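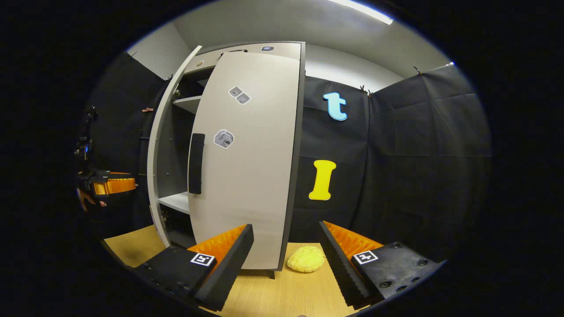

Celeste Henríquez replied that the drop in success on the cabinet task looked to her like a labelling fault, and she asked for the ticket to stay open until the episodes had been checked.

Print this ticket | E-mail this ticket

Project: Droma
Policy: Bravo
Status: Resolved, monitoring
Opened: 26 June 2026

Reported problem
Bravo was trained on 80 hand-held gripper demonstrations of the cabinet task. On replay against held-out episodes, the predicted gripper width closes too early, well before the fingers reach the yellow object near the base of the door. The March version of the policy did not do this.

Checked first
Marker detection on both fingers. Width is computed from the fiducial squares on top of the fingers, so a lost marker would give a false reading. No gaps in the affected episodes. Ruled out.

Lens calibration. Re-ran it for the fisheye view and compared with the stored file. No meaningful change.

Checked second
Timestamps. The width signal was 100 ms ahead of the video in 29 episodes. All of them had been exported with the newer Kulwood converter, which applies the latency correction itself. Our training script then applied it again.

Fix
Turned off the correction in the training script, re-exported the 29 episodes and retrained with the same seed and settings. Predicted closing now lines up with the demonstrations on the held-out set.

Note from Celeste: please don't report this as a gain in the method. The comparison table in the draft has to be rerun for the baseline too, as it used the same exports.

Still to do
Add a check to the Horico loader that refuses any file corrected twice.
Rerun the baseline, 2 seeds.

Related tickets
Kulwood converter: latency field missing from header
Droma: camera poses drift near dark backdrops
Horico loader slow on long episodes

Contact the data desk | © Droma project | Back to top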